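# Chapter 7: A Morning at Hutville

On a Sunday in July, Noman Tarar took 236 visitors through the open day at the Hutville robotics lab. The main demonstration ran in simulation. A two-armed robot worked in a rendered home, and its task was to handle an open bin on the kitchen floor.

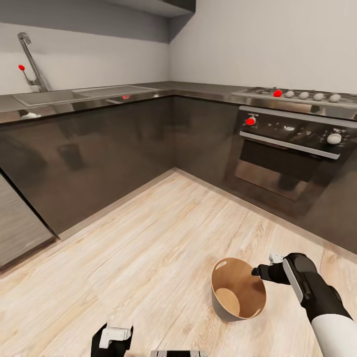 Tarar told the group that the lab had logged over 3032 runs of household tasks – 300 of them with the bin. Most questions were about the grippers and how hard they should close.

The second part of the demonstration dealt with moving between rooms. A robot has to know where it is before it can plan a reach. 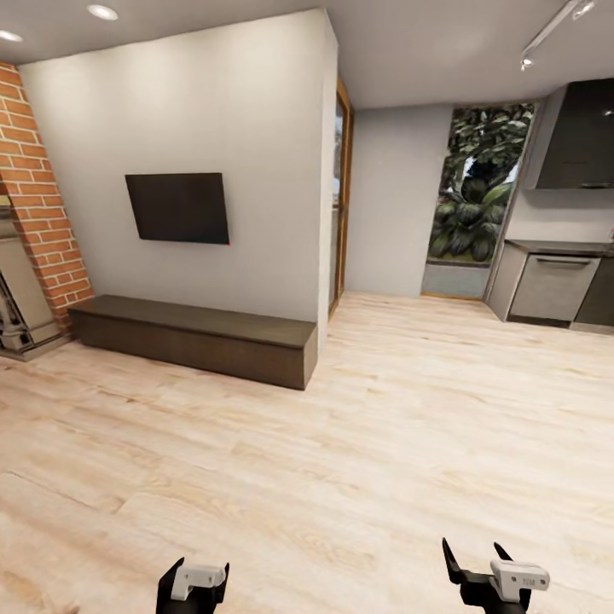

Visitors then compared two planners, Clormont and Fusberg, on the same floor plan. We return to both in Section 7.2.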